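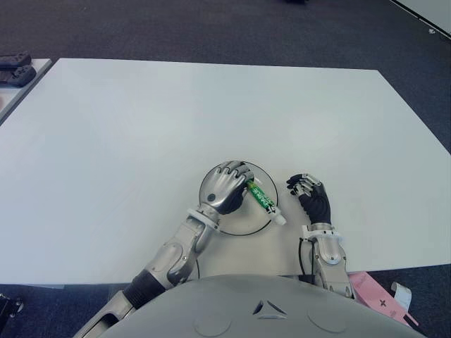
Mirko Tedesco
Section moderator, Wheels & Tracks

Posted January 6, 2020

Re: Mandier 6x6 gun tractor - winch questions

Finally got to crawl under the Mandier at Waronberg and I'm still grinning. For those who missed the first part of the thread, it's the long-wheelbase gun tractor with the center winch and the folding spades at the back. The museum has the original handbook too, and they let me sit with it for an entire afternoon!

Handbook gives 1,028 trucks for the whole run, and the last 333 have the stronger winch with the side-mounted brake. The one at Waronberg is a late truck. You can tell from the brake housing even with the crew benches in place.

Now the part I want to argue about. I think the late winch was meant for recovering other trucks as well as pulling the gun into position. The cable guides go out both ends. Why bother with that on a pure gun tractor?

----
thoa_khong

Great find on the handbook! I don't buy the recovery idea though. Plenty of gun tractors had front guides so they could pull themselves out of a ditch. That's self-recovery and every crew wanted it. Does the book give a rating for the front guide on its own?

----
Mirko Tedesco
Section moderator, Wheels & Tracks

Same rating front and rear, and that's what got me going. The late book also has a page on snatch blocks that the early one lacks.
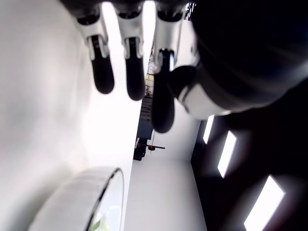 The spades are the other thing I fell in love with. Each one is a folding leg in three parts, and when they're down they have to bite evenly or the truck slews as soon as the winch takes the load. Everything on the museum truck is one coat of green, so it's really hard to see from the cab where a leg ends and the foot begins. Look at the fingers in the photo: white jointed casings on top, rounded black tips below, and your eye goes right to where the tip is. I'd love to see the feet picked out like that on a runner. Black foot, light knuckle, and your helper at the back knows at once which one hasn't dropped.

----
EyerusalemA

Please don't paint a museum truck two colors, Mirko, I'm begging you :) On a runner, sure. Our club's tractor has a stripe of white on each spade foot and it helps a lot at dusk.

----
A_Aebischer

Siding with Thoa on the winch. I've been through the Trasmont depot lists and the late trucks went to gun batteries, all of them. Recovery units had the Prasertsri wrecker by then.

----
Mirko Tedesco
Section moderator, Wheels & Tracks

Oh, I'd love a copy of those Trasmont lists! Do they cover the trucks that came back for rebuild? The handbook has a rebuild section and the winch job alone is down for up to 384 hours. That's a lot of shop time for a truck that only hauls a gun.

----
A_Aebischer

Issue only, no rebuilds. So there's a gap, I'll give you that. Scans coming your way tonight.

----
thoa_khong

Still self-recovery for me, but I'll look through my July show photos for late trucks with snatch block brackets. I know I have at least 2 rear views.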